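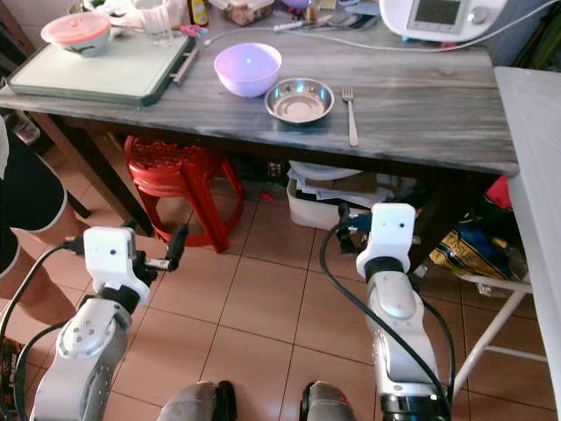

A lavender plastic bowl and a stainless steel dish on a gray wooden table.

The Long Goodbye to the Matching Set

10/28/21
By Ambros Steiner

The back wall at Niazi, a secondhand housewares store on the east side of Jerkley, is given over to complete dinner services. Most came from estates. They are stacked in their original numbers, eight dinner plates, eight salad plates, eight cups and saucers, a gravy boat and a covered dish, and held together with strips of brown paper. Prices start at $10. Some have been there for more than a year.

Near the front door, the bins of single pieces are emptied and refilled twice a week. A lone soup bowl goes for a dollar. Mugs go for two. People come in on their lunch hour and leave with one plate in a paper bag.

The store used to be laid out the other way around. Sets were in the window and odd pieces were in a box under the register, free to anyone who bought something else. The owners moved things a little at a time, following the sales, and finished the job three years ago when they took the last service out of the window and filled the space with mugs.

What happened in that store has happened in a lot of kitchens. The matched dinner service was for several generations the standard wedding present and often the most expensive thing in the house that nobody used on a weekday. Couples chose a pattern, the pattern was written down at a department store, and relatives bought it piece by piece. A family that broke a cup could order the same cup ten years later. All of it depended on the pattern staying in production, and on there being a cabinet at home to put it in.

Both have become harder to count on. Greltero, which made stoneware in a plant outside Jerkley, once sent out a pattern book of 60 pages. By the time the plant closed its glazing line, the book was a folded card with 6 patterns on it. The building now stores tires. People in town still turn over a plate at a friend's house to look for the mark.

I grew up with one of those patterns, a cream plate with a brown rim called Zanley. We had service for eight and we were a family of five, which left three of everything in the high cupboard for company. When my mother moved to an apartment she offered it to each of her children in turn. My sister has no cupboard that would hold it. My brother said he already had plates. I took four dinner plates and the sugar bowl, and the rest went to Niazi, where I later saw the saucers being used under potted plants in the window.

Space is the first thing people mention when they talk about letting a set go. A full service for twelve takes up as much room as a small refrigerator. It also has to be washed with some care. Older glazes with metal trim don't belong in a dishwasher or a microwave, and a plate that has to be washed by hand tends to stay on the shelf. Then there is the matter of what people eat. Much of what used to be served on a flat plate with three separate foods on it is now served in a wide bowl. Many old services have no bowl of that size. They have a rimmed soup plate, too shallow for noodles, and a fruit dish too small for anything except fruit.

Meals are also less likely to happen all at once. In a house where one person eats at five and another at eight, two plates are never side by side long enough for anyone to notice that they don't match. 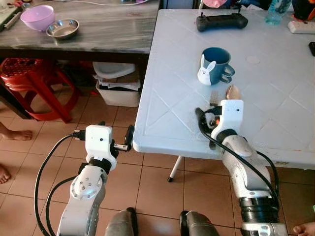 TABLE & KITCHEN

The mug was the first piece to break away. Even households that kept a full service in the cabinet stopped using the cups, which hold very little coffee and need a saucer. Mugs came in from outside: from vacations, from banks, from the office gift exchange. Each one belonged to someone, or came to. In most families I know, a guest who reaches for the wrong mug will be told.

Flatware went next, though more quietly. Forks and spoons get lost in lunch bags and thrown out with the leftovers, and the gaps are filled from whatever is on sale. My own drawer has spoons from four different places. Two are soup spoons from my grandmother, heavier than the others, and they are always the last clean ones left.

Plates have held out the longest, partly for practical reasons. Plates that match will stack. Plates that don't match may rock, chip at the foot ring, or take up twice the height. Anyone putting together a mixed shelf from secondhand pieces should pay more attention to diameter and depth than to color. Carry a tape measure. Most cabinets built in the last fifty years will take a dinner plate of ten and a half inches, and some of the newer oversized plates will keep the door from closing.

Look at the glaze under a good light and run a finger around the rim. Fine cracks in the surface can hold moisture and stain over time, and a piece that has them is better kept for display. A dull ring when the plate is tapped usually means a hairline crack somewhere. Very old pieces, or pieces with bright glaze and no maker's mark, may contain lead, and home swabs will not always pick it up. If you can't find out what a plate is, don't eat from it.

It helps to settle on one thing that stays the same. That could be a size or a rim shape, or a plain white plate under bowls of any color. Four of something is enough to make a table look planned. Niazi will hold pieces for a customer looking for a particular pattern, and keeps the requests in a card file next to the register. There are 400 cards in it. The person who started the file meant it for people replacing broken dishes, but a good share of the newer cards ask for shapes instead: a deep blue bowl, a small oval platter, any short glass with straight sides.

A few customers still want the whole set. They are often young, and they tend to come in November, when they have agreed to host Thanksgiving for the first time and have gone home and counted their plates. Last year two complete services left the back wall in the same week. One of them came back in the spring, minus a cup.

The other was a Zanley, service for eight, without the brown paper. I had thought about buying it for the soup plates. I measured my cupboard that evening, and by the time I went back it was gone.

Contact the editors | © 2021 All rights reserved | Back to top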